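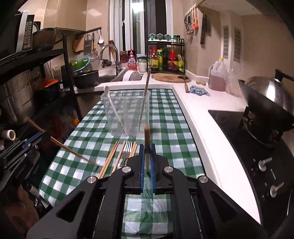 The finger that closed when it shouldn't have

An interview from the Grirnix workshop notes
Mar 10, 2026

The woman who runs hardware safety at Stamunero has a habit of pinching things while she talks. A pen cap, the rim of her coffee cup, once the corner of my notebook. I pointed it out after half an hour or so and she laughed very hard. "I've been thinking about pinching since August," she said. "It gets into your hands!"

August was when the fault showed up. Her team makes hand-held grippers, the kind a person carries around an ordinary kitchen, one in each hand, picking up forks and spoons and chopsticks so that a robot arm can later learn from the recordings. The one that went wrong was part of a batch sent out to homes in the Orellana district, and the first report was so small that she nearly filed it under odds and ends. A collector had been standing a chopstick up in a utensil holder. She let go of the trigger, the fingers opened the way they always do, and then, with nothing touching the trigger at all, they shut again.

"She wasn't hurt," the safety lead told me, and she told me this several more times over the afternoon, so I think it still matters to her a good deal. "She'd been reaching over with her other hand to straighten the chopstick. It caught the side of her knuckle. She said it felt like a clothespin. And she wrote us this lovely note, very polite, wondering if maybe she'd done something wrong."

She hadn't. The team asked for the unit back, and it sat on a bench for the better part of two weeks behaving beautifully. They ran it through 2000 open-and-close cycles without one slip. They tried it cold, they tried it warm, they tried it with a tired intern squeezing it in front of the television. Nothing.

"I was ready to believe it was a one-time thing," she said. "I wanted to believe it, if you want to know. We had 61 of these out in people's houses and a schedule on the wall."

What changed her mind was a chopstick. Somebody on the team noticed that all the bench testing had been done with a foam block, nice and fat, that stopped the fingers well before they were anywhere near closed. A chopstick is thin. To hold one, the fingers have to come nearly all the way together, and the trigger has to travel almost to the end of its pull. They swapped out the block and the fault turned up within the first 100 cycles.

The cause, once they had it open, was a return spring. At the far end of the trigger's travel, one coil could ride up over the edge of its seat and hang there. The fingers would open most of the way on their own, and everything looked fine. Then the coil dropped back, the linkage jumped, and the fingers snapped in.

"A little lip of plastic," she said, holding her thumb and finger almost together to show me. "You could run your nail over it and feel it. I must have handled that part every day for a year."

I asked what happened with the units in the field. She called them all back, she said, and the people at Lurnari who schedule the home sessions were kinder about it than she had any right to expect, though there was one long phone call she'd rather not go through again. The new seat is deeper and has a rounded edge. Every gripper now gets 500 cycles on a real chopstick before it ships, and the foam block has been moved to a shelf over her desk, where it holds up some books.

The written instructions changed as well. Collectors are asked to keep their free fingers away from the pads even when the gripper is open, and to set both grippers down on the table before fixing anything by hand. If one moves on its own, they stop for the day and call.

"People apologize when they call," she said. "They'll say, oh, it's probably nothing, I don't want to hold you up. And I say please, hold me up! I've got the kettle on, tell me the whole thing, start with what you were picking up."

The collector from Orellana went back to her sessions with one of the rebuilt units. Her first note afterward was mostly a question about whether she could use her longer cooking chopsticks, and the answer was yes.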